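# Gripper comparison on the two-arm bench: frequently asked questions 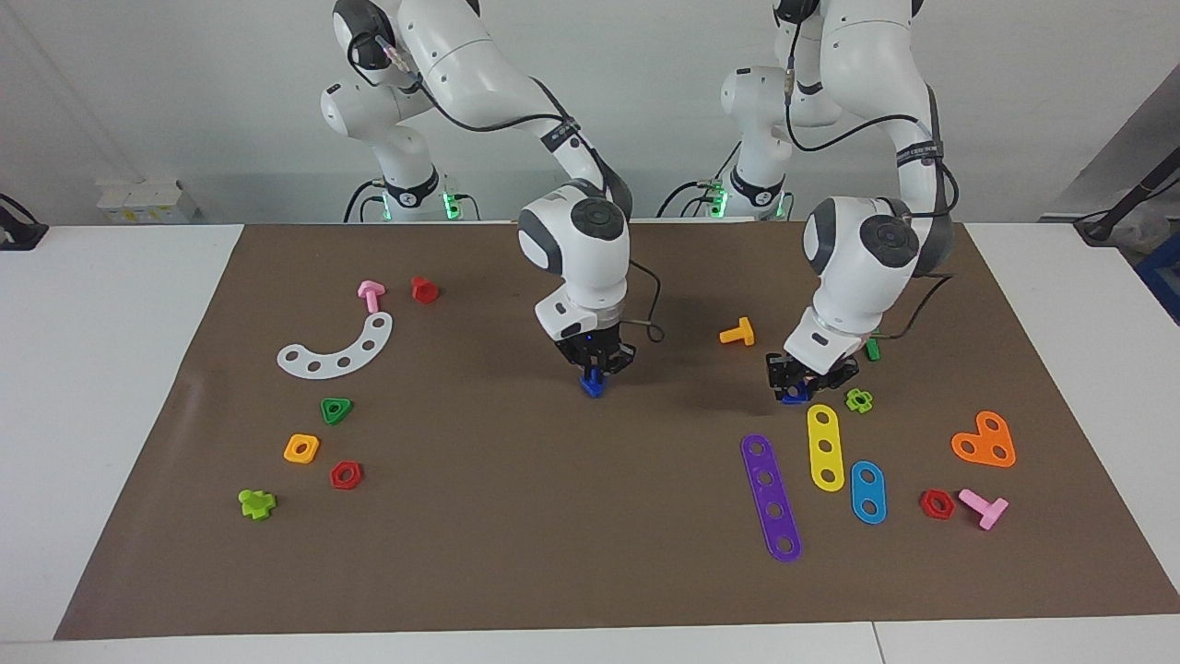 *Last updated: May 16, 2023*

## General

**What is being compared?**

Two-finger grippers for light assembly work. The current round covers the Neltia parallel gripper and the Hasberg short-stroke model. Both are run from the same controller software, Brullumik, so the motion settings carry over from one to the other.

**Why toy construction pieces?**

They are cheap, they come in many shapes, and a dropped one does no harm. The set has nuts, T-shaped bolts, strips with holes and a few odd plates. A hexagonal nut lying flat and the same nut standing on its side are two separate grasp problems, and we score them separately.

**Can I use a different set?**

Yes, but don't mix your results with ours. Surface finish makes a large difference with smooth plastic. Note the set in the log header.

## Setup

**Does the brown paper matter?**

It does for the cameras. Our white tabletop gave glare, and the white curved plate was hard to separate from it. Plain brown wrapping paper fixed most of that. Tape it underneath the table edge so the tape stays out of the work area. Change the paper when it gets creased, as thin strips will catch on a fold.

**How should the pieces be laid out?**

Scatter them by hand and leave enough room for open fingers around most of them. Some pieces should end up close together or partly behind one another from the camera's side. Don't straighten anything after the scatter.

**Do both arms have to use the same gripper?**

For a scored run, yes. Mixed pairs are fine for practice, but handover results from a mixed pair can't be assigned to either model.

**How do I route the cables?**

Along the outside of the arm, with a loose loop at the wrist. Turn the wrist through its full range by hand before powering up. If the loop pulls tight at either end, add slack. A tight cable shows up as drift in the force reading and is easy to mistake for a gripper fault.

## Running a trial

**How long is a run?**

20 pick attempts per arm. A full comparison is 600 attempts, split over several days. We had logged 223 when this page was last changed.

**What counts as a successful pick?**

The piece leaves the paper, stays in the fingers for 2 seconds and is released inside the target area. If it turns in the fingers but isn't dropped, mark it as a pick and tick "slipped."

**Which pieces give the most trouble?**

The flat strips. They sit low, and the fingertips touch the paper before they close. The Hasberg tips are thinner and do better here. The Neltia is better on bolts, where its wider pads keep the shaft from rolling.

**The gripper reports "closed" but the piece is not held. What now?**

Check the width threshold in Brullumik. The default is too coarse for small pieces. Lower it, repeat the calibration and rerun the whole set. Don't patch single attempts.

**Can the two arms work at the same time?**

Yes. Each arm has its own half of the paper, with a shared strip in the middle. Only one arm may enter the shared strip at a time, and the controller enforces this. If both arms stop and wait, clear the queue and restart from the last logged attempt.

## Results

**Where are the results?**

In the Nambiar folder on the shared drive, one file per run. Totals are not posted until both grippers have finished the same number of attempts.

**Will you test suction or three-finger grippers?**

Three-finger models are planned for December. Suction is not planned. Too many of these pieces have holes where the cup would need to seal.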